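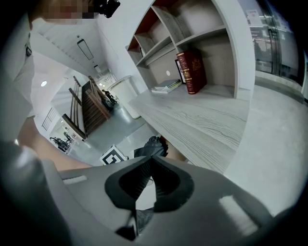 12/05/2024

I did the shelves in the entrance hall this morning and my shoulders are complaining, so I write this sitting on the bed with a pillow behind me. I want to put it down before I forget how I decided things. When we did the same work in August I wrote nothing, and afterwards I could not remember why some books were upstairs.

Rawan gave me the job at breakfast. She said the hall is the first thing people meet when they come in through the glass doors, and that it had become a place for everything which has no other place. She is right. I have put things there myself. My umbrella lived on the counter for weeks, and also the catalog from Praltholm that I was going to show to Torunn.

I began with the upper compartments. I like the red-brown panels behind them, they make the white look warmer, but the dust shows on them very much. I used the dry cloth first and the damp one after. Last time I used the damp one first and I made gray lines which I had to clean again. One learns.

The big dark red book gave me the most thinking. It is the heaviest thing we have there, with the gold letters and the gold crest on the cover, and everybody who visits puts a hand on it. Imad wanted it lying flat because he is afraid for its back. I prefer it standing, so that the crest looks at you when you come in. We discussed it for a long time, longer than the matter deserved, and in the end he said, "You are the one who dusts it," and he went back to his office. So it stands on the lower shelf, leaning a little. I hope it will not slide. If it slides I will have to tell him he was right, and he will enjoy this too much.

The black frame I put on the left of it. It was upstairs before, and Halyna asked twice if it could come down. I tried it on the right side first but I did not like it there. On the left it has some company, because there are also the small flat stack of things to read lying there. I wanted to take those away completely. Then I thought that a shelf with only one book and one frame looks like a shop that is closing, so I let them stay.

The counter was the slow part. The wood pattern is light gray and it has these small lines in it, and a sticky spot hides in the lines until you put your arm on it. I found one with my elbow. I think it was from the honey cakes that Raed brought. Warm water was enough, but I needed to change it two times. I was tempted by the polish that Rawan bought from Erkwood, and then I read on the bottle that it must dry for 12 hours with no things on top. Who has 12 hours in an entrance? I put the bottle back in the closet.

After lunch I sorted what came off the counter. There was a key which fits nothing, a glove for a child, two letters for the people who were here before us, and my umbrella. The key I gave to Raed. He collects such problems in a jar and says that one day each key will find its door. The letters I must bring to the post office tomorrow. I am writing it here so that I really do it.

I wanted also to wipe the railing of the stairs, because dark wood is not kind about fingerprints, but it was already late and I had no more clean cloths. It can be the next job. Torunn says she will do the upper half if I do the lower half. I accept this, the lower half is where I can sit down.

My mother had one shelf in our kitchen which we children were not allowed to touch. On it was a blue plate and my grandfather's dictionary, and nothing else for all my childhood. I thought it was very boring. Today I stood in the hall moving one book a little to the left and a little to the right, and I thought about that plate. I should ask my sister which of us has it now.

Buy cloths. Post office. Ask Halyna if she is happy with the frame.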